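Carketside market to drop plastic carryout bags in December

Paper sacks will be kept at a shared table by the main entrance 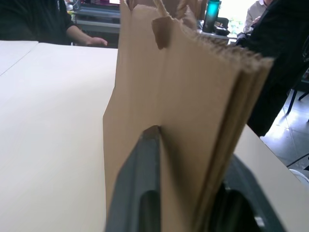

Shoppers at the Carketside covered market will take their groceries home in brown paper from December, when the last of the plastic carryout bags are withdrawn from the stalls.

The change was agreed to by stallholders at their fall meeting and covers everyone who trades under the main roof, from the produce sellers to the hardware counter. Stalls in the outdoor lot have until spring to use up what they have.

Under the new arrangement, the market will buy bags in bulk and sell them to traders at cost. The first order, for 1000 bags, has been placed with Kelturora, a packaging supplier. A trial order of 700 was used up during the summer.

Precious Barredo, who manages the market, said the trial had settled most of the arguments about whether paper was strong enough.

"People were worried about potatoes," Barredo said. "Potatoes were fine. What we had trouble with was anything straight out of the cooler, so we're asking customers to bring a cloth bag for frozen food and fish."

Customers will be able to get a bag in two ways. Traders may pack goods at the counter, as they do now, or shoppers can pick up an empty bag at a shared table inside the main entrance and fill it as they go around. A bag from the table will cost a dime. Bags packed by a trader will be free or charged for at the trader's choice.

The table will also take bags back. Clean, dry bags can be folded and left there for someone else to use at no charge – creases and worn edges don't matter, Barredo said, as long as the bottom is sound and the handles hold. Bags with grease or food on them should go in the compost bins behind the building.

Not every trader is pleased. Khunthong, the noodle and curry stall near the north doors, sells most of its food in lidded tubs and had asked for an exemption for hot orders. The stallholders voted against it but gave the stall until the end of January to find a carrier that stands up to steam.

Ikeo, the housewares stall, said it would keep wrapping glasses in newsprint and would use the paper sacks for everything else.

Paper is not new to the building. The market opened in 1971, and several of the older traders remember packing everything in plain sacks for the first few years, before plastic came in. Barredo said one of them had been showing newer staff how to load a bag so that it stays upright in a car, with cans and jars at the bottom and bread and greens on top.

Signs explaining the change will go up at both entrances in November. Traders who still have unopened boxes of plastic bags should bring them to the market office, which is open until 2 p.m., and the supplier has agreed to collect them.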